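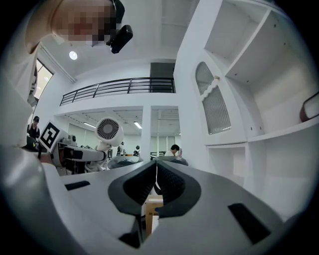 Peindre en blanc une pièce avec mezzanine, sans y laisser son dos

Mis à jour le 5 mars 2024

J'ai repoussé ce chantier pendant deux hivers. Une pièce à deux niveaux, un garde-corps en métal foncé tout du long, des spots ronds au plafond, et une seule envie : du blanc partout, murs et plafond, pour que la lumière de la fenêtre monte enfin jusqu'à l'étage. Je m'y suis mise en juin, j'ai fait quelques bêtises, et je vous raconte comment je procéderais si je recommençais demain (ce qui n'est pas prévu !).

Ce qu'il faut préparer

J'ai dépensé 238 euros en tout, peinture comprise, mais j'avais déjà la perche et les bâches. Ma liste :
– une peinture mate pour le plafond et une veloutée pour les murs, dans le même blanc (j'ai pris la gamme Gevus, teinte « Pronamska », un blanc très légèrement chaud)
– une sous-couche
– un rouleau à poils moyens et un petit rouleau pour les recoins
– un pinceau à rechampir, un bon, ne faites pas d'économies là-dessus
– du ruban de masquage, beaucoup plus que vous ne croyez
– du papier kraft ou des bâches pour le sol du bas
– un enduit de lissage et du papier abrasif fin

Prenez vos deux blancs dans la même marque. J'avais d'abord acheté un fond de pot soldé chez Fagundes pour le plafond, et à côté des murs il tirait sur le gris. Je l'ai fini dans le placard à chaussures.

Étape 1 : vider et protéger

Tout ce qui peut sortir sort. Le reste va au milieu du niveau bas, sous une bâche. Attention à l'aplomb de la mezzanine : quand on peint en haut, les gouttes passent entre les barres et tombent bien plus loin qu'on ne l'imagine. J'ai retrouvé une constellation de points blancs à deux mètres du bord. Depuis, je scotche une bande de kraft sur toute la longueur, côté vide, et je la laisse pendre derrière les barres.

Étape 2 : s'occuper du garde-corps

Le mien est fait de barres horizontales et de montants verticaux, foncés, et je voulais les garder comme ça. Le contraste avec le blanc me plaît énormément, et puis repeindre chaque barre, non merci. Dépoussiérez, puis emballez. Le ruban seul sur du métal, c'est interminable : j'ai enroulé du film étirable autour des barres et gardé le ruban pour le pied des montants, là où ils touchent la dalle. Comptez une bonne demi-journée, avec de la musique.

Étape 3 : les spots

Coupez le courant au tableau. Vérifiez que c'est bien coupé. Chez moi les collerettes se déclipsent, donc je les ai descendues et posées dans un saladier avec les vis. Si les vôtres ne bougent pas, un rond de ruban bien ajusté fera l'affaire, et vous passerez le pinceau autour en premier.

Étape 4 : reboucher et poncer

Avec la lumière du jour qui rase les murs, le moindre défaut ressort. J'ai fait le tour avec un crayon le matin, quand la fenêtre donne à fond, et j'ai entouré chaque trou. Enduit, séchage, ponçage léger, aspirateur. Le blanc ne pardonne pas grand-chose !

Étape 5 : le plafond

On commence toujours par là. Les angles au pinceau, puis le rouleau, en partant de la fenêtre et en reculant vers le fond de la pièce. Travaillez par bandes, sans jamais revenir sur une zone qui commence à sécher. Pour la partie au-dessus du vide, j'ai loué un petit échafaudage roulant Eltimness pour 40 euros la journée. J'avais essayé depuis la mezzanine avec la perche, penchée par-dessus le garde-corps – ne le faites pas, c'est dangereux et en plus le résultat est moche.

Étape 6 : les murs

Même principe, de haut en bas. Je fais l'étage d'abord, y compris le tour de la porte, et je termine par le niveau bas. Deux couches, avec une nuit entre les deux. Après la première, ça a l'air raté, plein de traces, et on a envie de tout arrêter. Allez dormir.

Étape 7 : tout enlever

Retirez le ruban quand la dernière couche est encore un peu fraîche, en tirant doucement à 45 degrés environ. Si elle a déjà séché, passez une lame de cutter le long du bord avant de tirer. Le film du garde-corps, lui, part en une seule fois et c'est franchement le meilleur moment du chantier.

Une petite remarque pour l'entretien : gardez un fond de peinture murale dans un bocal en verre, avec le nom de la teinte écrit dessus. J'en ai déjà eu besoin près de l'escalier, où les sacs frottent à chaque passage.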